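Ticket: Fixtures page showing wrong kick-off times
Site: Sostville Juniors Football
Opened: Mar 29, 2019
Status: Resolved, left open for monitoring

Reported problem
Parents of the U13 squad were sent to the Plindden pitch an hour early. The team sheet in the club email had the right time but the fixtures page did not. Same fault on the U10 page. Results and league tables look fine.

Checks so far
Compared the fixtures page with the league's own list. All matches up to the end of this month agree. Every match after the clocks change is an hour out.
Cleared the page cache. No change.
Opened the page on a phone and on the clubhouse laptop. Same wrong times on both. 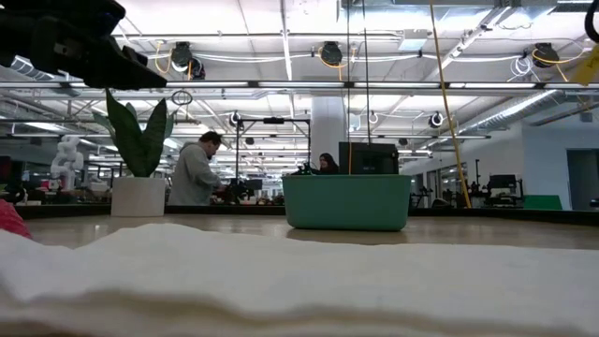

Re-entered the Hondcombe away match by hand. It saved correctly and showed the right time, then went back to the wrong one after the overnight import. So the import is overwriting whatever the team managers type in.

Update 1
The import settings had the time zone as a fixed offset. Changed it to London and ran the import again. 55 fixtures updated, 3 failed. The failed ones are all cup ties against Dlamini Rovers, where the league has the venue down as "TBC" and our form won't accept a blank pitch.

Update 2
Added a "Venue to be confirmed" entry to the pitch list and ran the import a third time. No failures. U13 and U10 pages now match the league list. Asked managers to check their own pages before sending out anything for the weekend.
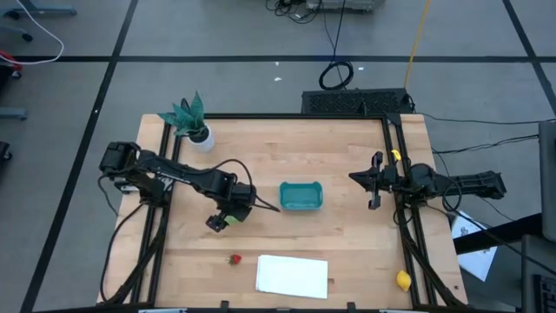 Will parents who added the fixtures to their phone calendar get the new times?
The calendar feed refreshes by itself, usually within a day. Anyone who saved a match as a single event will need to delete it and add it again.

Update 3
U15 manager reports one friendly still wrong. It was typed in by hand and never came from the league, so the import doesn't touch it. Corrected on the page.

Still to do
Remove the duplicate Hondcombe entry left over from testing.
Check the first round of fixtures in September when the new season's list is loaded.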